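Kodport start-up says simulated kitchens will teach its robots to tidy up

Almont, a robotics firm based in Kodport, says it has gathered 1,520 examples of household tasks for its learning system without setting foot in a kitchen. All of them were recorded in simulation by a team of 11 operators. 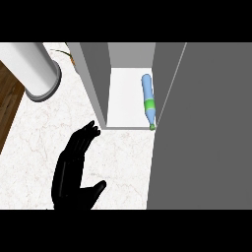 Almont wants to sell the resulting software, called Priment, to makers of home robots. It claims that operators steering a virtual hand can produce 200 usable examples in a shift, though it would not say who decides what counts as usable. The tasks look modest enough. One has a plastic bottle with a green cap lying on its side in an open cabinet, and a black hand with its fingers stretched towards the shelf. Real cupboards tend to be fuller than that.

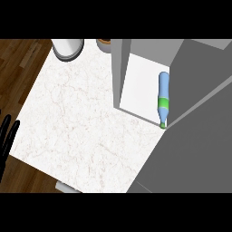
Mirela Nogueira

The firm has yet to publish any results from a physical robot. A trial in seven homes in the Rocha district is planned for August, but Almont has not said which tasks will be tried, or how often the robot may fail before a person steps in. Buyers have heard similar promises before, and a large pile of recordings says little about how a machine copes with a wet bottle or a sticking door. Almont declined to give a price.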